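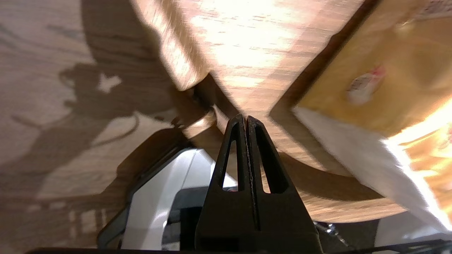
Sunshine on wood is a subject I could go on about for hours, Joana, so I'm glad you asked before you got the sander out. I don't think your table is ruined and I don't think it needs stripping either, at least going by what you've told us. The first thing I'd do is look at it in two different lights, because low bright sun makes a fool of everybody. Look at how the big curved piece goes nearly white in the middle where the light catches it, while its lower rim is a perfectly good darker brown. Same bit of wood! And the pale top beside it has that washed-out look in places too, although the grain lines are fine and clear in others. If I'd only ever seen either of them at that time of day I'd be writing to this list in a panic as well.

So wait for a dull day, or just pull the curtains and put the lamp on, and then go round it again slowly. You may find that half your pale patches have gone. What's left is the real damage, and I'd mark the edges with little bits of masking tape (the low-tack sort, not parcel tape, please, I have a sideboard that still shows where I learnt that).

Now, you said the patch is at the window end and the end by the wall is darker. That does sound like proper fading to me. What I can't tell from your message is whether it's the wood that has changed colour or the finish on top of it. Have you got leaves that slot in? If they live in a cupboard they'll be the nearest thing you have to the original colour. Mine were a shock. I'd thought for years that we had a honey-coloured table and the leaf came out looking like a different piece of furniture altogether.

And do remember that woods don't all go the same way. Some get paler in the sun, and some get darker, cherry especially, which is how you end up with a light ring where the fruit bowl has stood. If yours is a pale patch under where something used to sit, it may be the rest of the table that has moved. You'd know better than I would what has been standing on it.

About the Pitell oil. I've used it on and off since we moved here and I like it, but you've got to put on much less than you think. Your cousin's advice to flood it and leave it overnight made me wince a bit, sorry to your cousin. What I do is wash the top first with barely damp cloth and a drop of washing-up liquid, dry it straight away, and leave it till the next morning. Then a very light rub along the grain with a fine pad, never across, and a good wipe with a dry cloth to get the dust out. Then the oil, with a cotton rag, working on a piece no bigger than a tea tray. I give it 45 minutes with the kitchen timer on and then buff off everything that will come off. The timer matters in my case as I wander off and start something else. If you leave it too long it goes tacky, and then you've got a table that collects toast crumbs like flypaper until you get it off again.

Two coats, with a day between. I did 4 on the hall bench once, being greedy, and it looked like a toffee apple.

Oh, and lay the rags out flat outside to dry when you've finished, don't scrunch them up in the bin. Oily rags really can heat up and catch fire by themselves. I used to think that was an old wives' tale and I don't any more.

You asked about Zasine. I wouldn't, not yet. It's a lovely shine for the first week, but it's a silicone spray as far as I can make out from the tin, and if you ever do want to refinish the table properly it makes life very awkward because the new stuff won't stick evenly. I know your mother-in-law swears by it. Perhaps keep it for when she comes to lunch and do the sideboard!

The Lismont wax is a different thing again and quite nice over the top of oil once it has all gone hard, but it marks if you put a mug on it. We're a mug family so I gave up and use it on picture frames and on the curved bits and pieces that don't get used as a coffee table. For anything with a curve I find wax far easier than oil in any case. Oil creeps down to the lowest edge and sits there in a line when your back is turned, and you only see it when it has set. With wax you just go round and round with an old sock. If you've got anything curved to do as well, turn it over and start with the underside, then you've had your practice before you get to the part people look at.

As for the 262 pounds that Radebe quoted you to strip and refinish it, I can't say whether it's fair without knowing what they'd be putting back on. I would ask them that, and I would ask whether it's solid or veneered. You didn't mention. If you look at the end of the top, where it's been cut across, the grain should carry on from the top surface over the edge if it's solid. If it stops dead and there's a thin line, that's veneer, and you want to be terribly careful even with the fine pad. Don't let anybody near it with a belt sander.

The window itself is the other half of it. We've got a cheap blind that I pull halfway down at breakfast in the bright months, and I turn the table end to end when I do the clocks. It doesn't bring any colour back, but both ends fade together and I mind that much less. In May, when the sun gets right round to the back of the house, I put a cloth on as well. Not a plastic one, they sweat.

I'd still do a test patch before anything else. Underneath won't tell you much about the faded part as it has never seen daylight, so choose a corner on the window end where somebody always puts the bread board. Do one coat, live with it for a week and tell us how it looks.

If you do get the leaf out of the cupboard, put it next to the top and let me know which is darker, I'm properly curious now.

All the best,
Ikechukwu Amadi

On 18 March 2025, Joana Figueiredo wrote:

Hello all,

I've been reading for ages but haven't posted before. We've got a dining table that came with the house and it stands with one end right up to the window. Now that the sun has come back I can see the window end is much paler than the other, and in the mornings it looks almost bleached. By the wall it's a nice warm brown still.

I had a quote from Radebe to strip and refinish it and it was 262 pounds, which is more than I'd hoped. My cousin says to buy a tin of Pitell, flood the whole top with it and leave it overnight. My mother-in-law says Zasine and elbow grease. There's also half a tin of Lismont wax under the sink that the last people left behind.

Has anyone had a faded table and rescued it without paying somebody? I'm quite happy to do the work but I've only ever painted a shed. I can borrow a sander from next door if that's the way to go. And is there any point in doing it at all if the sun is only going to fade it again?

Thanks in advance,
Joana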